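Cleaning and drying steel-handled table and kitchen knives
Pernden Kitchen Notes
Text: Wyn Craddock

A one-piece stainless knife has no timber or plastic scales to swell, but residue still collects where the round handle narrows into the flat section. The method below suits any knife of this pattern and a varnished wooden table.

You will need dish soap, a soft cloth, a dry tea towel and a rack.

1. Wash the knife by hand in warm water. Do not soak it.
2. Wipe the flat section from the spine side, with the edge facing away from the palm.
3. Run a folded corner of the cloth around the base of the handle, where it meets the flat section.
4. Rinse, then hold the knife upright over the sink for 90 seconds.
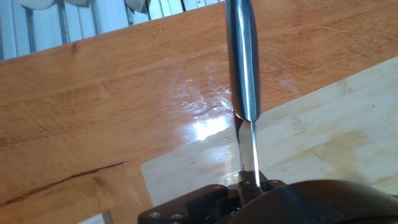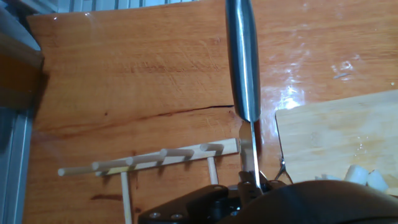
Pernden Kitchen Notes, Issue 2, p. 490

5. Dry the handle first, then the flat section. Polished steel shows every water mark, so check it against a light with the knife turned slowly.
6. Put the knife away dry. A peg rack is made for plates and will not hold a knife safely.

Care of the table

Varnish protects the wood only while it is unbroken. Water left in a crack will darken the grain and lift the finish on both sides. Blot along the crack with the dry towel; do not rub across it. Leave the area uncovered overnight before any filler is applied. Colour-matched wax filler is adequate for a hairline crack. A wider one should be glued and clamped.

Fine scuffs in a gloss finish can be left until the next full polish.

Last revised December 22, 2019. Corrections to Ludmila Ševčík, quoting sheet 3527.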